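October, after supper

Basket evening! I've been threatening to do it ever since we moved to Altesville and tonight I finally got going. 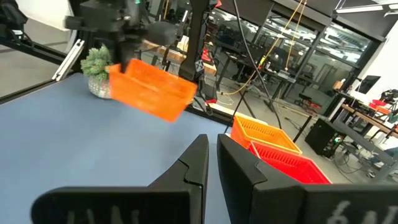
So the plan, if you can call it that, is that every loose thing in the apartment gets a basket and every basket gets a shelf. Laiba gave me the idea when she came over (she has her whole hallway done that way, even the gloves) and I went home and couldn't stop looking at my own heap of chargers and tape and birthday candles. I do love the orange ones. Zane says orange is a color for traffic cones -- he can say what he likes, I'll be able to find my scissors.

The little fake plant gets to stay on the table. I wanted a real one, but I've killed two ferns since spring and this one asks for nothing, and I'm fond of the white pot with the pattern on it. The blue-gray goes well with the green too. Maybe I'll put it on the windowsill when the weather turns gloomy, maybe not.

Did the post-it pile first. Found the receipt from Drondton for the lamp, a button off my green coat, and a postcard Saulius sent from the lake that I never answered!! Must write to him. Then the batteries, which took forever because I had to test them all in the flashlight. Kept the good ones, bagged the rest for the drop-off by the library.

What I haven't solved is the sewing stuff. Ott's old tin is too deep and everything sinks to the bottom, but a basket means pins through the holes and pins in my socks. I might ask Keegan if he still has that flat box with the lid.

Stopped at nine with tea and toast. Tomorrow is the drawer under the oven -- I'm a bit scared of it. Need to buy labels, string, and more bags for the batteries.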